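Clothing Exchange Returns to Bielecka House

The Residents' Office is pleased to confirm that the autumn clothing exchange will be held in the ground floor lounge at Bielecka House on Thursday. Doors open at 3 p.m. The previous exchange brought in 100 garments, and denim made up the largest share.

Residents who plan to contribute are asked to sort and fold items in their own rooms before bringing them down. Space at the receiving tables is limited, and unfolded clothing cannot be accepted after 5 p.m. Each household may bring up to 20 pieces.

Shorts and jeans should be laid flat on a bed or table, front side up, with the waistband straight and the pockets empty. Fold once lengthwise, then bring the hem up to the waistband. Cut-off shorts with a frayed hem are welcome. Loose threads may be left as they are, but garments with broken zippers or torn seams should go in the textile bin beside the Mustholm Street entrance.

Sizes should be written on a slip of paper and tucked into the waistband. Slips are available at the front desk. Items that remain at the close of the exchange will be delivered to the Flendari thrift store.

Preparing denim in a bedroom at Bielecka House 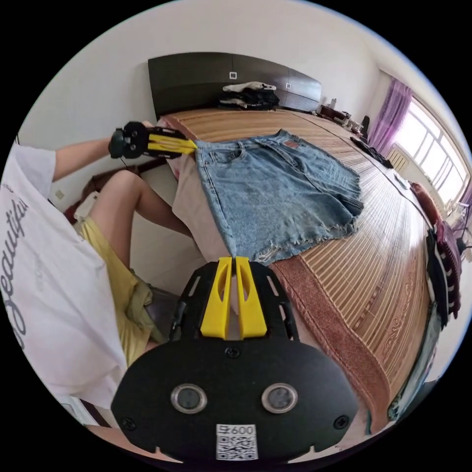
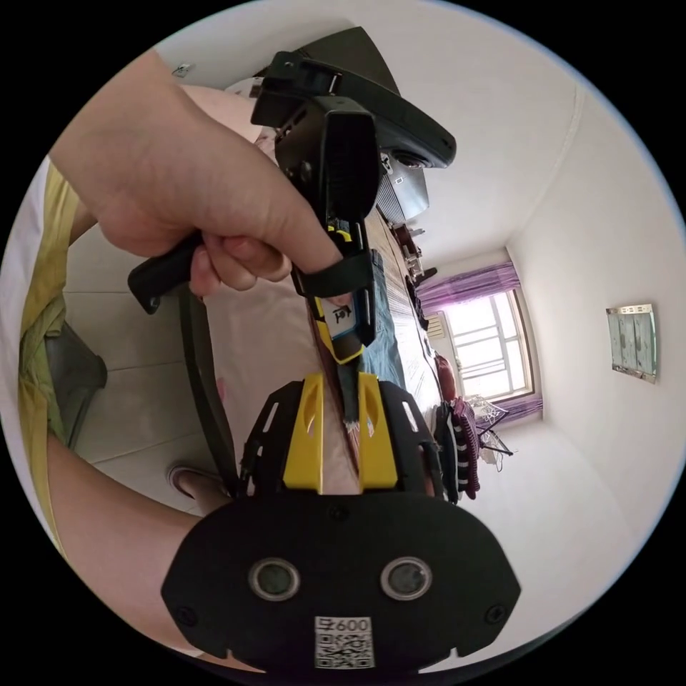

One resident of room 13 has written to ask that denim be given a table of its own this year, as shorts were mixed in with shirts last time and the smaller sizes were hard to find. The Residents' Office has agreed to the request.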